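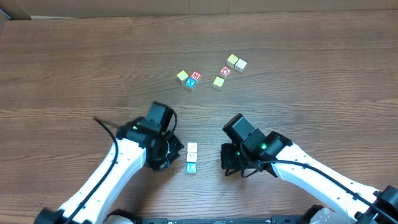

The block table in the afternoon, both arms over it.

Cevwood > Student projects > Two arms, one table > Diary
Search this diary Go

July, evening

I am writing this in the tram and I will correct it at home. My hand is tired from the leader arm, so please excuse if the sentences are short today.

The plan was to finish the recording for the column task. The column task is the one where the arms take blocks from the groups at the back of the table and put them in one line near the front, each touching the next. No word has to come out of it. Theda Albers wanted real words at the beginning, and we spent two weeks on that, and then we looked at our results and became modest. Now any letter is allowed. Even the sides with drawings are allowed.

I came to room 1581 a little after nine and the heating was not on yet. The arms were parked from yesterday. I did the start list, which I now know without the paper: power, then the emergency stop pressed and released, then Zedurel, then wait for the cameras to appear one after the other. The left wrist camera appeared last, as it always does. I used to restart everything when it was slow and I lost many mornings like this. Now I go and fill my water bottle.

Zedurel had a new version and I did not install it. I was proud of this. In the autumn I would have installed it.

Before lunch I worked alone. I drove the two leader arms and tried to be slow and even, because the model copies everything, including the bad habits. My bad habit is that I stop above a block and shake a little before I go down. Theda found this in the replays. She put five of my recordings next to five of hers and it was very clear who was who. In mine the fingers come over the block, wait, move a bit to the left, wait again, and then close. In hers they just go. When we trained on mine only, the robot also waited above the block, sometimes for so long that the time ran out. It was strange to see my own hesitation in a machine. I did not like it so much, but I laughed too.

So today I practised to go down without waiting. The trick that helps me is to breathe out. I got this from my grandmother, who taught me to thread a needle in the same way.

We have 428 good recordings now. The supervisor asked for more than that in the proposal, but he agreed last week that clean is better than many. I wrote his words down so that he cannot change his mind. 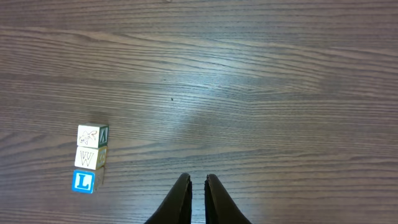 The column seen by one of the wrist cameras. The W and the L are easy to read from here.

The blocks themselves gave me most of the thinking today. When we ordered them I thought that a block is a block. But every side is different. Some sides are a full colour with a white letter, some are pale with only a thin outline, and then there are the sides with little line drawings, and I still cannot tell what some of the animals are. For a person it is nothing. For the model, the pale sides are harder, and I can see it in the numbers: on the strong blue and red sides it finds the middle of the block nearly every time, and on the white ones it often reaches for the edge. Then one finger lands on top and pushes, and the whole column turns like a door.

I had the idea to take the pale sides away, I mean to always put the blocks with a coloured side up. Theda was against it. She said (I try to remember it exactly) that if we only show it the easy sides then we have made a robot for easy sides. I said we have to hand in something in August. We did not fight, but we ate our lunch more quietly than usual.

After lunch I thought about it again and she is right. I told her so. She said "mm" and gave me half of her orange.

In the afternoon we did it together, one person driving and one person resetting the table. Resetting is more work than it sounds. You have to make the groups different each time, loose or tight, turned or straight, and people are very bad at being random. I always build the same shapes. Theda wrote a small script that tells us where to put which group, and it made things much better, only that the script does not know the size of my hands, and sometimes it wants a block so close under the gripper that I have to lie with my cheek on the table to see the gap. My neck will remember this.

One more problem is the light. The table is shiny, and the lamp makes a white spot on it that moves when the wrist moves. On the left camera it is not so bad. On the right one, the spot goes over the table just when the arm turns to come down. I hung a sheet of baking paper in front of the lamp with two clips, and the spot became softer but it did not go away. We also asked at the Kusuma workshop downstairs if we can get a matte cover for the table. They have one in grey. But if we change the table now, all of our recordings show a different table, and then what? I wrote both possibilities on the board and we looked at them for some time and then we went back to recording.

I want to describe the grip also, so I remember it for the report. The block is small and the fingers have narrow tips. If you close exactly in the middle it is a good hold. If you close a little above the middle, the block tips when you lift it, and then it comes down on one corner and does not want to stand flat against its neighbour. At first I tried to fix this by pushing from the other side with the second arm. It works when I do it by hand. It also makes the recording long and confusing, and the model learned to push even when nothing needed pushing. We took out all the recordings with the push. It hurt me to delete them. One of them was my best driving of the whole term.

So the rule is now: if the block comes down badly, the recording is stopped and we start again. Seams must be thin. The column may lean a bit, we do not care if it leans.

Vuva came by at four. I should say that Vuva is the first-year team on the other side of the corridor, they have the small wheeled robot with the bell. They wanted to borrow our long measuring tape and then they stayed and watched. It was nice to have visitors, but I drive worse when somebody is looking, and of course I did the shake again, the waiting above the block. Nobody from Vuva saw it. Theda saw it and wrote a small cross in the notebook. I am almost sure she was smiling.

One girl from their team asked why we use two arms when one arm can put a block beside another block. It is a fair question and I did not answer it well. I said that the second arm can reach the other half of the table, and this is true, but it sounds like a poor reason for double the money. On the tram now I have the better answer. With two arms we have to learn who goes first. In our first training both grippers went for the same block and stopped with their fingers against each other, and I had to press the red button. With one arm you never meet this question. I will tell her tomorrow if I see her.

We started a training run before we left, with everything including the pale sides. It said step 3130 when I closed the laptop and the loss was going down nicely, but I have learned to not be happy about the loss. The loss was also nice on the version that pushed everything.

Things for tomorrow:

- look at the training, do not look at it before coffee
- ask Kusuma if we can borrow the grey cover for one day only, to compare
- the cable on the left gripper stands out too far, tie it closer to the arm but leave enough for the wrist to turn
- wipe the table
- write the part of the report about resetting, Theda has written the part about cameras already and hers is very good, so mine should be at least complete
- give the measuring tape a name label

I asked Theda if I can put some of this diary in the appendix, because our course says that we should show "the process". She said yes, but to take out the orange. I am leaving the orange in here.

Later, at home. I looked at the training from my phone even though I wrote above that I would not. It is still running. My sister called and asked what I do all day, and I said I put children's blocks in a line with a robot, and she asked how many years of school one needs for this. I told her it is my fourth. She has a boy of two who does it with his left hand while he is eating. I asked her to film him. I want to see if he waits above the block before he takes it.

My guess is that he doesn't wait at all, he grabs with the whole hand and turns it after. Our gripper cannot turn the block inside the fingers, so what we take is what we have to put down. I would like to try a version where the one arm gives the block to the other one to turn it around. Not this term. I wrote it on the last page of the notebook, where the ideas for later are, under the one about the voice commands.

Now I must cook something.

Last updated: July, 10:40 pm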